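Search this notebook
Go

August 2025
Posted by the heat and buildings bench

Back at the heat pump comparison after a fortnight of doing other people's jobs, and very glad to be at it again. I spent most of the morning reading through the logs from the Hovham terrace, the one with the solid brick walls and the draughty back kitchen, and I think we can finally say something sensible about the flow temperature. With the weather compensation switched on the Pralier unit sat at 44 degrees for the coldest stretch of the test and the rooms held up perfectly well, even the back bedroom I had been fretting over since May.

What I still don't trust is the electricity meter. Muretti sent us a replacement clamp (very kindly, and without arguing) but the old one had been reading low whenever the immersion heater came on, and I haven't worked out how far back that goes. If it goes all the way back then every efficiency figure in the spring write-up is flattering, and we shall have to say so. I would much sooner we said so ourselves than had it pointed out to us at the next meeting! 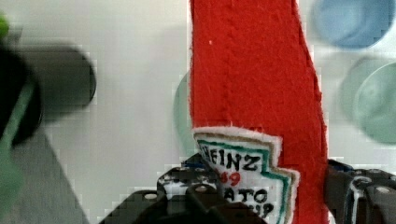 The plan for now is to run the old clamp and the new one side by side on the bench, same cable, same load, for 14 days, and see whether the gap between them stays put or wanders about. If it stays put we can correct the old readings and carry on. If it wanders I'm afraid the spring figures will have to come out altogether, which would be a pity as the rest of that work was done with a lot of care.

Valcárcel have asked again whether we can put a carbon figure on the terrace by the end of the job. I've said yes, but only with hourly grid figures – the yearly average makes an evening-heavy house like this one look better than it is, and the evening is when everyone is cooking and the gas stations are running hard. It means more fiddling with the spreadsheet but I'm happy to do the fiddling.

Still to do: label the two clamps properly, reset the clock on the logger (it is 10 minutes fast again), and find the longer cable for the outdoor sensor. I had it in my hand last week and put it somewhere safe.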